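# About Watix

Watix helps small companies decide what to spend on their first robot, and quite often what to spend instead. We plan cells, write budgets, read quotes and sit in on the meeting where somebody from finance asks why the gripper costs more than the forklift repair. We don't build arms, we don't resell them, and we take no commission from the people who do, which has made us popular with our clients and a bit lonely at trade shows.

Most of our work starts on a countertop. Before a client signs for anything with a lead time, we want to know if the job they have in mind is a job an arm can be taught to do, and baskets and groceries are a cheap way to find out. 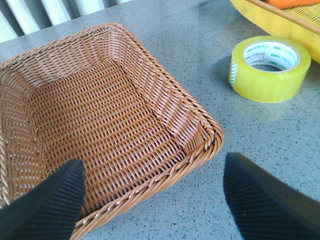 *Words by Kaiwen Jia, planning lead | Page last revised 29 May 2019*

I joined when the company was two desks and a spreadsheet called Mustier. The spreadsheet is still here. It has 514 rows now, one for every line item we have seen a client forget, and it's the closest thing we have to a founding document. Row 1 is "floor anchors." Row 2 is "someone to move the thing that is where the floor anchors go."

The arm itself is rarely the surprise. People get the price of the arm from a brochure, round it up to feel responsible, and stop there. Then come the fingers, the spare fingers, the cabling, the guarding, the electrician, the second visit from the electrician, and the training days that everyone agreed to and no one put on the calendar. Across our last 34 plans, the arm came to 53 percent of the final budget. The other 47 percent is why we have an office. 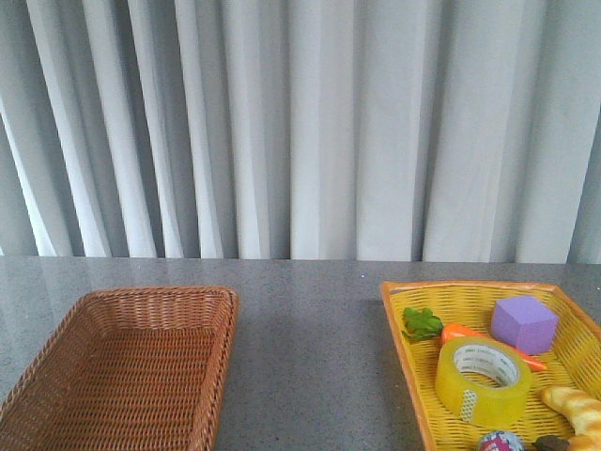

So we begin with the objects. Send us a list of what you need picked up and where it has to go, and be truthful about the ugly ones. A soft block and a roll of packing tape ask very different things of a pair of fingers, and a leafy thing asks for patience. We would like to hear about the leafy thing in week one. A client called Ye told us in the final week that a tenth of their orders were bagged salad, and that plan is now kept in a drawer for the education of new hires.

## What you get

- A task list, in plain English, with the hard parts marked
- A three-year budget, including the dull lines (spares, service, the power bill)
- A bench trial using your items or the nearest things we can buy
- A side-by-side reading of every quote you've collected
- A yes, a no, or a "wait until April when your lease is settled"

We do give the no. It pays the same, and it takes less paper.

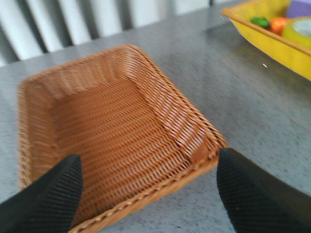 Bench trials run for 11 working days. That's long enough to get past the first good afternoon, when everything works and people start naming the robot, and into the stretch where you learn how often a person has to step in and put something back. We write those down. The count goes into the budget as labor, at your real hourly rate, and it has ended more purchases than any safety rule.

It has also saved a few. Evlow came to us with a quote for two arms and a vision package that could have landed aircraft. After the trial they bought one arm, a set of plain parallel fingers and better bins. The better bins were the cheapest line on the order, and they still send us emails about them.
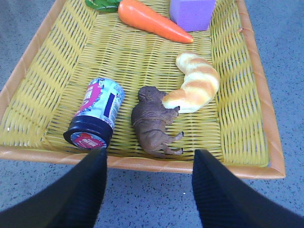 *Mixed items on the bench: carrot, block, bread roll, a brown animal and a container on its side.*

## Who we work with

Packers, kitchens, repair shops, a couple of school districts and one museum store. If you have fewer than fifty people and a task that makes at least one of them sigh out loud, you're our sort of client. Bigger firms are welcome too, though they tend to arrive with the purchase order already signed, and then our job is mostly reading it to them slowly.

## Getting in touch

Write to the planning desk with your item list and any quotes you have, even the one on the back of a business card. First calls are free and last an hour. Have your floor plan handy, and please measure the doorway before we talk. It's row 9.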